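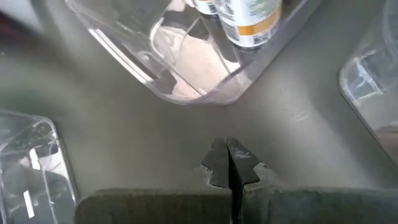
We started painting the downstairs of the house on Pallen Street in July and finished last weekend. Choosing the grey took longer than any of the rooms. I wanted a plain one, the smooth grey of the surface in the photo, a bit mottled and with soft pale patches where the light sits on it. Paint chips don't show you any of that. On a chip every grey is flat, and on our hallway wall the first three samples came up blue, then purple, then the colour of wet cement. The one we went with is a Serkent grey, mixed at half strength by the fellow at the Strickland hardware store.

The hallway was the worst of it. The previous owners had used gloss on everything, including the plaster, and new paint will not hold on old gloss unless you sand it. I sanded for most of two weekends. Abundio did the ceiling because he is taller and doesn't mind a sore neck. We taped plastic over the doorways and still had dust in the cutlery drawer.

We got a quote before we started. Jondness Painting wanted some 2,000 dollars for the hall and the living room, prep included, and that was fair for the hours. We spent 400 on paint, rollers, filler and a decent brush. I would spend more on the brush next time – the cheap one shed hairs into the door trim and I was picking them out with tweezers.

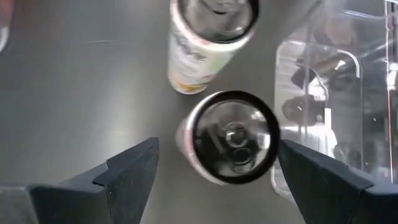 Perla Manríquez
Blog owner, occasional painter

Posted 2023-10-30

Fill the holes before you wash the walls and you will be washing the filler off again. I did it in that order in the living room. Wash first with sugar soap, rinse, leave it overnight, then fill. The old picture hooks had left craters, and a couple of them needed a second go once the filler had shrunk back.

The living room gets its light from the north side and is dim after lunch, so the same grey looks darker in there. I thought about going a shade lighter and decided I didn't care enough. With the lamps on it is a nice colour. The trim is off-white, left over from the bathroom, and it has already yellowed a little in the tin, which suits it.

Abundio wanted the old radiator painted as well. We left it. It needs stripping properly and neither of us wanted to do that indoors with winter coming. 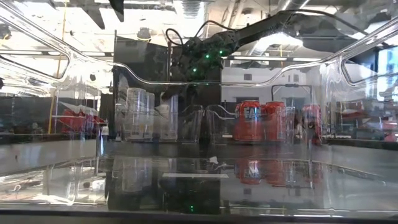
How long should you leave the first coat before putting on the second?

Ours needed 4 hours on a warm day and overnight once the weather turned. Go by touch in a corner, and if the wall feels cool or tacky, leave it alone until morning.

The stairs are next. The spindles are gloss too, so that's more sanding, probably after the new year. The back bedroom still has its green wallpaper and my mother likes it, so it can stay until she stops visiting in the spring.

3 comments · 11 shares

© Perla Manríquez. Please ask before reposting. Back to top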